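Setting up the room for a Sunday school class

Most of the work for our October term is done the evening before. These notes are for anyone taking over the 9 to 11s at Jomley chapel.

**Tables.** Wipe them with a damp cloth and a drop of washing-up liquid. Wax crayon comes off with bicarbonate of soda on the cloth, then a rinse. Don't use the scouring pads from the kitchen, they leave marks.

**Scripture cards.** Print on 160 gsm card if the printer will take it. Cut them with the guillotine, three sheets at a time at most. Keep each lesson's set in an envelope with the chapter written on the front. Rasa Petrauskas has the spare sets for Exodus and Ruth.

**Small things.** Pencils, counters and glue sticks go missing if they are left in one big box. Use open cups and put them towards the back of the table, where sleeves won't catch them.

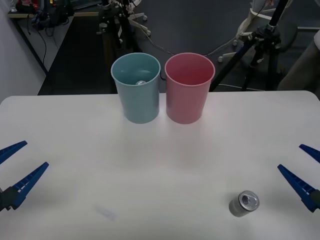
*Plastic cups at the back of a white table.*

**Maps.** The big map of Paul's journeys should be rolled with the print facing out, so it lies flat when you hang it. Use the removable putty, as tape takes the paint off.

**Candles.** If wax drips on the cloth, let it harden, lift it with a blunt knife, then iron over brown paper. Change the paper when it goes greasy.

**Bibles.** Stand them upright, not too tight. A torn page can be mended with document repair tape. Ordinary sticky tape goes yellow. Loose covers go to Damian Pawlak in Traserside.

Lock the cupboard and hang the key behind the vestry door.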